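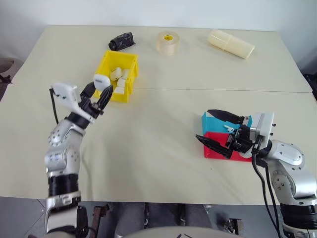 **Sorting room, second floor, Dralard building**
Walk-through: Sunday, before lunch
Checked by: Sang Âu
Comments and replies: Manee Meesuk (marked MM)
Form: Clollik general room check, version 8, because version 9 wants a login

Marks: **OK** / **Fix** / **Watch** / **N/A**

## 1. Tables

- [x] **Tables level with each other – OK.** The two cream sections meet well enough that small things can be slid from one to the other. I ran a ruler across the seam in both directions and it caught only once, on a crumb.
- [ ] **Tables fixed together – Fix.** They are pushed together and that is the whole of the arrangement. Lean on the near one with any conviction and you will find out what the seam is for. Clamps or a joining bracket underneath, please.
 - MM: Vương sold us brackets with the tables. I have the receipt. I do not have the brackets.
- [x] **Edges and corners – OK.** No splinters, nothing lifting. One corner has been padded with a folded sock and I have decided to respect it.
- [ ] **Seam clean – Watch.** Everything small enough to go into the seam eventually will. Run a card along it at the end of the day. The card is on the hook by the door, labeled CARD.
- [x] **Asset tags – OK.** The near table is 1,522. The far table has a tag too, upside down, so it had to be read from the floor. My knees would like this recorded.

## 2. The yellow bin

- [x] **Bin sound, no cracks – OK.** Ribs intact, rim smooth to the hand. It's the best-made object in the room.
- [x] **Standing on the far table with the open side up – OK.** I would have thought "open side up" went without saying, but it is a line on the form, and I suppose forms have memories.
- [ ] **Contents match label – Fix.** There is no label. White pieces go in it; everybody knows white pieces go in it; the person who starts in April won't. Put a strip on the front.
 - MM: What should it say?
 - SÂ: "White pieces."
 - MM: Some of them are blocks and some of them are rounder.
 - SÂ: "White pieces."
- [ ] **Fill level – Watch.** Empty it when the pile gets to the rim. The flat ones settle toward the front and make it look fuller than it is, so give the bin a shake before you write it up as full. Last month it was written up as full twice in one afternoon by the same person.
- [x] **Not used for lunch – OK.** No evidence of lunch.

## 3. Things along the back of the table

The rule for the back edge is "in use today or put away today." I'm told this is a good rule. It has been on the wall for as long as the wall has been white.

- [ ] **Tape – Watch.** The pale see-through roll was standing on its side. It's a roll. It has one talent, and standing like that it is free to use it. Lay it flat or put it on the peg. The yellow label on the core is still there and can stay, as it's how we tell it from the other pale tape, the kind that only sticks to itself.
 - MM: The peg is holding my coat.
- [ ] **Cream roll, ridged – Fix.** Lying on its side at a slant, and nobody on shift could tell me which shelf it belongs to. Same advice as the tape, plus a home. If it hasn't been given one by the next check I'm moving it to lost property, where it will have company.
 - MM: It's the shelf liner for the drawers.
 - SÂ: Then it should be in the drawers.
 - MM: It is for the drawers. It has not yet been put in them. There's a stage in between.
- [ ] **Cloth bag, black and grey – Fix.** Crumpled up at the left end. Bags go on hooks or under the bench. With that pattern I can see how it got missed – whoever chose camouflage for a bag that lives against a white wall was thinking of some other wall. Please claim it.
 - MM: Asked on the group chat. Three thumbs up, no owner.
- [x] **Nothing hanging over the far edge – OK.**

## 4. Middle of the table and work area

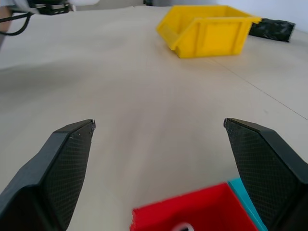 - [ ] **Colored items sorted away from white – Fix.** The soft red one and the teal one next to it are still sitting out together. Red and teal have their own tray, supplied by Pasard at a price I was asked not to mention again. Use it.
- [ ] **Soft items kept dust-free – Watch.** Anything with a felt-like face picks up lint, hair and whatever we are calling the grey stuff. Lint roller weekly. Do not rinse. We had a rinsing phase, and drying took 30 hours and every radiator on the floor.
- [ ] **Items with holes or rings looked into – Watch.** If there's an opening in a piece, look in it before it goes in the tray. Crumbs, beads, and on one occasion a tooth (not human, and we have stopped asking).
- [x] **Clear space to set things down – OK.** Plenty of bare tabletop between items. Keep it that way. A clear patch of table isn't an invitation, whatever the mug owners believe.
- [x] **Drinks – OK.** None on the table at the time of the check. There was one on the windowsill with a saucer over it, which I take as a sign of guilt.

## 5. Walls, floor and getting out

- [x] **Wall behind the far table – OK.** Plain, white, no tape residue at table height. Somebody has been at it with a cloth. Thank you, somebody.
- [ ] **Floor mat by the door – Fix.** Curling at the left corner. I tripped on it on the way in and again while going back to see what I'd tripped on.
 - MM: Replaced Monday's mat with the other mat. The other mat also curls. I have put them face to face under the dictionary.
- [x] **Door opens all the way – OK.** Only after the trash can was moved. Please consider this OK to be on loan.
- [x] **First aid kit – OK.** 12 adhesive bandages, scissors, gauze, and a cough drop of uncertain age. Cough drop removed.
- [ ] **Shelf above shoulder height – Watch.** Heavy boxes go down low. The Clollik form says "heavy" without giving a weight, so my test is whether you make a noise when you lift it.

## To do before the next check

| What | Who | Where it stands |
|---|---|---|
| Join the tables | Manee | Looking for brackets |
| Label for the yellow bin | Sang | Wording agreed, more or less |
| Peg back to being a tape peg | Manee | Coat under negotiation |
| Shelf liner into drawers | Manee | In between |
| Bag claimed or removed | Anyone | Three thumbs up |
| Red and teal into the Pasard tray | Whoever is closing | Open |
| Door mat | Manee | Under the dictionary |

MM, added later: found one bracket. It was in the drawer that needs the liner.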